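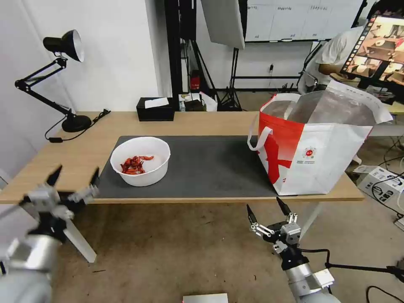
Photo: Traian Cozma, Trillton Laboratory, Vilmont Institute of Technology

Student Projects | Robotics and Automation | Final Reports

Uncommanded Hand Opening During a Two-Arm Packing Task

Submitted by Traian Cozma
Department of Mechanical and Electrical Engineering, Vilmont Institute of Technology

1. Purpose of this report

The project was approved as a study of how a two-arm robot transfers food items from an open bowl into an insulated shopping bag. During the December sessions the left hand opened on several occasions without an operator command. Under the department's rules a fault of this kind must be reported separately from the results of the study, and the original final report has been deferred. The present document describes the fault, the way it was investigated, the changes made to the station and the questions that remain open.

No person was injured. One bowl was broken.

2. The station

The robot works at a wooden table fitted with a dark grey mat. The items to be packed, in this case red crayfish, are placed in a round white plastic bowl on the left half of the mat. The shopping bag stands open on the right side of the table. Its silvery lining rises above the rim and reflects light, and this caused some difficulty for the vision software in the early weeks. That difficulty was resolved before the fault appeared and is not discussed further.

Each arm carries a multi-fingered hand of the Faveck type. The hands receive position targets from a Pîrvu motion controller, which also reads finger current and joint angle. An operator seated at a monitor behind the table follows the camera images and can stop the arms from the keyboard. A separate stop button was kept at the operator's desk.

The intended sequence is simple. The left hand steadies the bowl or brings an item within reach, and the right hand takes the item and releases it inside the bag. Items that catch on the rim of the bag are lifted and placed again.

3. Description of the fault

The fault was first noticed when the left hand, holding the rim of the bowl, spread its fingers while the arm was still moving. The operator had not requested a release and the task program was in its holding step. The bowl slid off the mat but stayed on the table. The event was written down as a poor grasp and the session continued, which the author now considers an error of judgment.

A second event took place later in the same session. In this case the left arm had carried the bowl past the front edge of the table when the fingers opened. The bowl used at the time was ceramic and it broke on the floor. Pieces travelled as far as the operator's chair. Work was stopped, the floor was swept, and the laboratory supervisor was informed.

When the session records were reviewed, two further openings were found that had not been noticed at the time. In both, the hand was empty and the movement had no visible effect on the task. The total is therefore four uncommanded openings in 1577 recorded transfers. All four involved the left hand.

4. Investigation

4.1 Mechanical inspection

The left hand was removed and examined on the bench. The finger joints moved freely and no loose fasteners were found. The hand was then fitted to the right arm and run through 30 repeated grasps without a fault. The right hand, fitted to the left arm, opened on its own during the second set of grasps. This result moved attention away from the hand and toward the wiring and the control signal on the left side.

4.2 Wiring

The signal cable on the left arm was traced from the wrist to the controller. A connector near the elbow had been clipped to the outside of the forearm cover during an earlier repair. When the arm reached low and to the left, the cable was pulled tight and the connector shifted slightly in its housing. A meter placed across the contacts showed short breaks in the signal in this posture. No breaks were recorded with the arm in its resting position.

4.3 Controller behaviour

A break in the signal should not by itself cause a hand to open. The controller settings were printed and read line by line. The response to a lost signal had been set to "return to home position". For the arms this setting had been disabled, and they held their last position. For the hands it remained active, and the home position of a Faveck hand is fully open.

The controller waited 34 milliseconds before treating the signal as lost. Most breaks seen on the bench were shorter than this and had no effect. The few that were longer produced a full opening at normal speed. The controller then recovered without displaying an alarm, and the only trace was a status code in the log file. The project team had not been checking for that code.

4.4 Cause

The author attributes the fault to two conditions acting together: an unsecured connector on the left arm, and an unsafe default for the hands after loss of signal. Either one alone would have been unlikely to break the bowl. The connector would have produced harmless interruptions, and the setting would have gone unnoticed until the next damaged cable.

5. Safety considerations

The risk assessment prepared at the start of the project dealt mainly with pinching and with contact between the arms and a person. Dropped objects were listed as a minor hazard, on the grounds that crayfish are light. The weight of the bowl was not considered, nor was the possibility that it would break. The assessment also assumed that the operator would be able to stop the robot before an item fell. The recorded events show that the fingers opened too quickly for this to be of any use.

The position of the operator's seat was acceptable under the laboratory rules, which set a distance from the moving arms. They did not mention objects that might fall and scatter.

6. Changes made

The connector was moved inside the forearm cover and fixed with a strain relief. Slack was added to the cable so that it remains loose in the lowest working posture. The same work was carried out on the right arm, although no fault had been found there.

The lost-signal response for both hands was changed to "hold". The arms now pause at the same time, and an alarm must be cleared at the keyboard before motion can resume. The change was tested by unplugging the signal cable by hand during a grasp, first with a foam block and then with a full bowl.

Ceramic and glass containers have been removed from the station. Plastic bowls are used for all packing work, and the task program now keeps the bowl over the table throughout the transfer. The start-up checklist includes a search of the previous session's log for the status code described in section 4.3.

7. Open items

Holding on loss of signal is not safe in every case. If a hand were closed on a person's finger, an opening response would be preferred. The present arrangement relies on the rule that no one reaches into the work area while the arms are powered. A proposal to limit grip force during a hold has been submitted to the supervisor and has not yet been tested.

The date of the earlier repair to the left arm could not be established, as no entry was made in the equipment book. The transfers recorded before the wiring was corrected will be marked as such in the final report. The revised risk assessment is in force from January 1, 2021 and is kept with the station manual in the Trillton Laboratory.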